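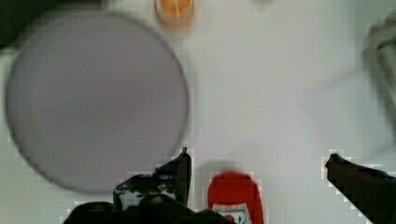 The play kitchen set is a group of toy dishes and false food with which the young rehearse for a lifetime of washing up. The usual kit has a plate, a bowl, a mug and enough fruit to keep anyone from asking about dinner.

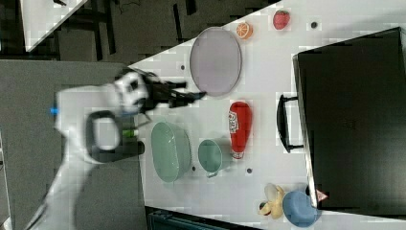

Plate, bowls and mug, with toy fruit

Colors run to lavender and sage green, shades seldom met in real fruit. The orange is commonly sold already halved -- a kindness to the cook, who is rarely issued a knife. In her survey of Trernau nurseries, Valquíria Bastos listed 393 sets, of which 4 were complete. 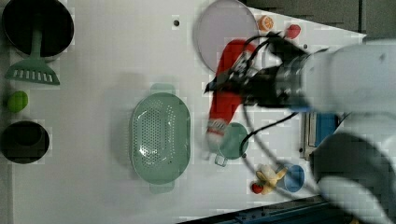

Cloths are a later addition, and purists in Brinon still object to them. Saqib Gilani holds that a kitchen with nothing to wipe it is only a shop.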